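Menaka Sikder
2019-01-18

Thread on taking desktop towers apart at the bench in Stillevau. A few people asked how we keep the parts straight, so I'm writing it down in one place.

The batch is 74 towers from an office clearance in Tuvville. Sandhu wants the memory, processors and drives pulled and tested. The cases get scrapped or rebuilt, depending on the board.

The rule at the bench is one machine open at a time. Parts from one tower go in a holder with a spot for each kind of part, and they stay there until the labels are printed. 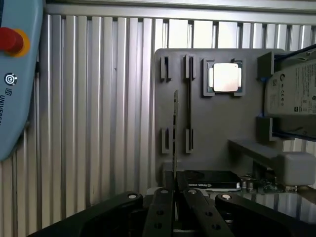
Before we had holders we used plastic tubs. Memory went in loose, screws went in on top, and by the afternoon you could not say which stick came from which machine. I lost most of a day in October to that.

Order of work: power cord out, hold the power button down, side panel off, drive out, memory out, heatsink off, processor last. Some people do the processor earlier. I don't like having it sitting around while I'm still pulling cables.

Memory is the easy part. Push the latches back at both ends and lift straight up. If a stick won't move, check the latches again before you pull harder. 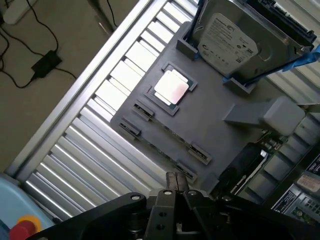
Processors are where we lose the most money. Bent pins on the socket, paste on the contacts, a chip set down on a screw. I want each one lying flat with the metal lid up, in a pocket its own shape, like the square one in the middle of the gray tray. The drive is propped at an angle near it, held by two clamp blocks.

Paste comes off with alcohol and a lint-free cloth. Wipe the lid, let it dry, wipe again. Don't scrape it with a screwdriver.

Once a chip is out, close the lever on the socket and leave it closed. If the board is being kept, a plastic cover goes on before the tower leaves the bench.

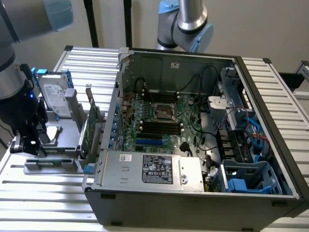
Cables I leave plugged in at the board end unless they're in the way. It saves time if the case gets rebuilt.

Labels go in the Claline sheet under the tower number. We're on 42 now. Tower 43 has a stripped screw on the side panel, so that one is waiting for the drill.

Will add to this when we get to the small form factor ones. They open differently.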